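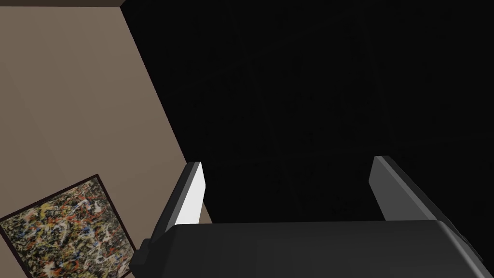

Minutes of the release planning meeting for the second Nic Giolla album, held in the upstairs room at Clenda on Monday at 6 p.m. The label, the band, the pressing and distribution side, and the Edby venue were all represented. The meeting began with the color of the outer sleeve, held over from last time. The band asked for a dark gray with very little shine, close to the flat charcoal on top of the gripper, with the rounded front rim catching only a faint lighter sheen. The label agreed to ask the printer for a matte stock in that range and to get a proof on card before anyone signs off. Black ink on the gray was ruled out because the song titles would be hard to read.

1. Minutes of the last meeting

Accepted with one correction. The minutes had the band agreeing to a clear vinyl edition. The band had asked what one would cost, and no decision was made. The wording has been changed.

2. Matters arising

The barcode has been registered. The contract for the string players on side two has been signed and copies are with the label. The question of who owns the demo recordings is still open, and the band's manager will reply in writing.

The label had promised to find out why the last single was listed under two different spellings on one of the streaming services. It was an upload error on our side. The listing has been merged, but the play counts have not been combined yet.

3. Track list and running order

The album stands at nine songs. The band would like to move the slow piano song from the end of side one to the start of side two. The mastering engineer sent a note saying that the quieter songs will sound better if they are not pressed close to the center of the record, and the move fits with that.

There was some disagreement over the opening track. The label prefers the single, on the grounds that new listeners will want to hear something they know. The band prefers the instrumental, which leads straight into the single without a gap. It was agreed to keep the instrumental on the vinyl and CD, and to have the digital version in the same order so that reviewers are all hearing the same album. The label asked for its preference to be recorded.

One lyric still has to be cleared. It repeats a line from an older song, and the publisher has not answered. If there is no answer by the end of February, the band will sing a new line and the vocal will be replaced.

4. Sleeve, insert and labels

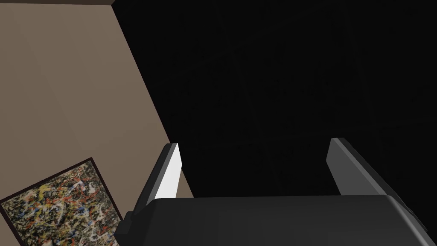 The back cover needs space for the credits, the barcode and the thank-you list, and the current layout is too crowded. The designer suggested putting all of the text in one place and leaving the rest alone. The split the meeting liked was a plain beige-brown panel on the left, its edge running down on a long diagonal like the side of the wall, with one large area of solid black beside it for the credits in white type. A thin dark-brown strip across the top left corner, as on the wall, could carry the catalog number. The designer will draw this up with the real text in place. The band wants no photographs on the back.

The insert will be a single folded sheet with lyrics on one side. The band asked if the lyrics could be handwritten. The label has no objection as long as they can be read at the printed size, and asked for a test page first.

The record labels will be plain, with side and speed only. The CD will use the same layout in a card sleeve. There will be no plastic case.

5. Formats and quantities

The first pressing was discussed at length. The distributor reported that shops are ordering more carefully than they did for the first album and that returns on other releases have been high. The label does not want to be left with stock, and the band does not want to run out during the tour.

It was agreed to hold back 90 copies from the first pressing for sale at shows, and to let the web store sell the rest alongside the shops. A signed edition of 50 will be offered to the mailing list before general sale. The band will sign the inserts and not the sleeves, so that any spoiled copies are cheap to replace.

A cassette was raised again. The distributor said there is interest from a few shops, but not enough to cover the setup cost. Not going ahead for now.

Prices stay as they were for the first album. The signed edition will cost $5 more.

6. The remix record
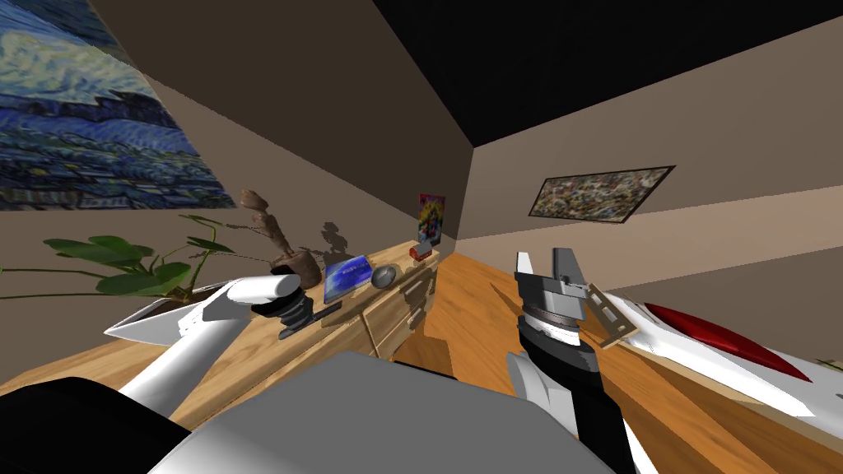 Hurnumix is the working title for the companion release, which collects remixes of songs from the new album. Four remixes have been delivered and two more are promised. The label likes the first three. The fourth runs very long, and the label would like an edit for radio, with the full version kept for the download.

The band asked that the remixes not come out in the same month as the album. They feel that people should have time with the original songs first. The label agreed, but pointed out that a gap that is too long will mean paying for promotion twice. It was left that Hurnumix will follow once the tour is over, digital only, with a decision on vinyl to be made when the album's first sales reports are in.

Credits for the remixers need to be checked. Two of them work under more than one name and have to say which they want used. Payment is a flat fee on delivery plus a share, as set out in the letter sent to each of them. One remixer has not returned the letter and will not be scheduled until it comes back.

The name itself was queried by the distributor, who thinks shops may take Hurnumix to be an artist. The release will be filed under Nic Giolla in every listing, and the sales sheet will say so in the first line.

7. Album launch show at Edby

Edby has offered an early evening slot, with doors at 6.30 p.m. and the band on stage at 8 p.m. The room must be cleared by 11 p.m. The seated capacity is 123 and the band wants it seated. The venue would prefer standing, since the bar does better, but will accept seats if the label guarantees a minimum. The label will guarantee it.

The band will play the whole album in order, take a break, and come back for older songs. The string players are available for the first half only. There is room for them on the left side of the stage if the upright piano is turned to face the back wall. The venue will check that the piano can be tuned on the day, after it has been moved.

Tickets will be sold with or without a copy of the album. People who buy both will pick up the record at the door, so stock has to be at the venue before doors open. The distributor was asked to confirm delivery to Edby directly instead of through the Clenda office. Last time the boxes sat in our hallway while the venue waited for them.

The question and answer session with a radio host has been dropped. The host is not free, and the band would sooner use the time for the sound check.

8. Press and radio

The single goes to radio first, with the album announcement the following week. Review copies will be sent as downloads. A small number of writers have asked for vinyl and will be sent it when it arrives from the plant, with no promise as to date.

The band will do interviews by phone in the mornings only. They have asked not to be sent questions about the change of drummer. The label will tell writers in advance that the subject has been covered in a statement and that there is nothing to add.

The video for the single is being edited. The first cut was too dark in the opening part and has been sent back.

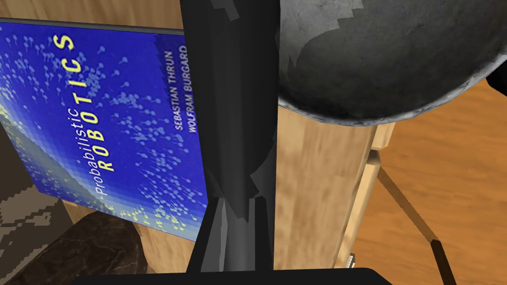

Delphine Arkwell
Minutes Secretary, Clenda

9. Tour dates

The booking agent's list was passed around. There are two clashes - one with a family wedding and one with a festival that has an exclusivity clause for the surrounding area. The agent has been asked to move both. The band does not want more than four shows in a row without a day off. The van is booked, and the insurance on it needs to be extended to cover the replacement driver.

10. Any other business

The mailing list sign-up form on the Clenda site still shows the old single. To be replaced when the sleeve is approved.

The band asked for a sales statement for the first album. The label will send it with the next royalty payment.

Actions

Label: order the card proof of the outer sleeve; answer Edby about the seating guarantee; chase the publisher about the lyric.

Band: test page of handwritten lyrics; confirm the order of side two with the mastering engineer; written reply on the demos, through the manager.

Designer: new back cover with all text in place.

Distributor: confirm delivery direct to Edby; revise the Hurnumix sales sheet.

The meeting closed at 8.15 p.m. The next one will be called when the sleeve proof has arrived.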